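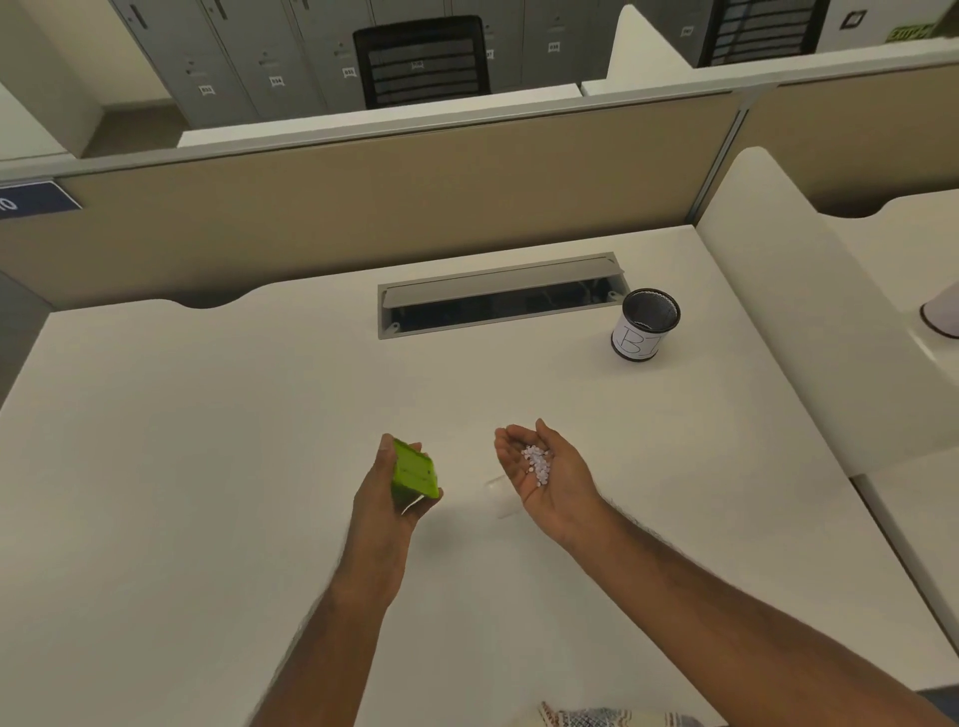
Is the Letham loudhailer kit loud enough for a march through a town centre?

For a column of up to two hundred people on an ordinary high street it is, provided the speaker is carried in the middle of the march and kept above shoulder height. Larger gatherings, or routes that run beside heavy traffic, will need a second unit or a different system.

Equipment review: Letham portable address kit
Published by the Grillon Network for Local Campaigns, May 13, 2022

The Grillon Network lends equipment to member groups that organise marches, vigils and public meetings. Requests for sound equipment rise every spring, and the two loudhailers held in our store had reached the end of their useful life. The Network therefore bought one Letham kit for assessment and made it available to member groups over a period of 10 weeks. The kit was paid for at the full retail price. Letham had no part in the assessment and has not seen this review before publication.

What is supplied

The kit consists of a shoulder speaker, a hand microphone on a coiled lead, a clip-on microphone, a charger and a carrying bag with a padded strap. There is also a printed guide of nine pages, of which the first two are sufficient for most users. A rain cover is sold separately. We consider that it should be included, given the purpose for which the kit is advertised.

Use on a march

The principal test was a march for equal pay and safer streets in Cisternas, organised by a coalition of women's groups. The route began at the bus station, followed the main shopping street and ended with speeches outside the town hall. Stewards carried the speaker in turns and changed over at each of the 3 agreed stopping points.

Speech was clear throughout the column while it was moving. Chants led from the hand microphone were taken up at the back without the delay that had troubled us with the older loudhailers. At the town hall, where the crowd spread across the full width of the square, people standing by the far steps reported that they could follow the first speaker but lost parts of the second, who had a quieter voice and held the microphone low. Organisers should brief their speakers on this point beforehand.

The clip-on microphone was less successful. It picked up wind noise at the corner of the square and was put away after a few minutes. Indoors, at a public meeting in Tislow, it gave no trouble at all.

Battery and charging

The battery lasted for the whole of the Cisternas event, including the sound check, and the indicator still showed two bars out of four when the equipment was returned. At a longer vigil in Tislow it ran out shortly before the closing remarks. The indicator had dropped from two bars to none with very little warning. Groups planning an event of more than three hours should borrow the spare battery, which must be requested at the time of booking.

Comfort and access

The speaker is lighter than the model it replaces, but the strap is designed for a tall person and cannot be shortened enough for everyone. Samira Twal, who coordinated the stewards at Cisternas, noted in her report that "the shorter stewards had it banging against the hip the whole way, and we tied a knot in the strap in the end". The Network has since fitted a different strap to its own kit.

The switches are large and can be worked with gloves on. Their labels, however, are grey on black and hard to read in poor light. The volume dial has no fixed marks, so a setting agreed at the sound check cannot easily be found again. The kit has no socket for a hearing loop – a serious omission for indoor meetings, and one that we have raised with the manufacturer.

Points for organisers

Amplified sound in a public place may need permission from the local council, and the rules differ from one area to another. Member groups are reminded that the loan of equipment does not include any such permission. The agreed route, the times of the speeches and the name of the person responsible for sound should be recorded on the booking form.

Assessment

The Letham kit is recommended for marches and outdoor gatherings of small to medium size. It is recommended with reservations for indoor meetings, where a system with a hearing loop should be preferred if one is available. A second kit will be added to the store in June, together with 2 spare batteries and a rain cover for each speaker. Bookings are open to all member groups, and requests should reach the equipment desk at least nine days before the event.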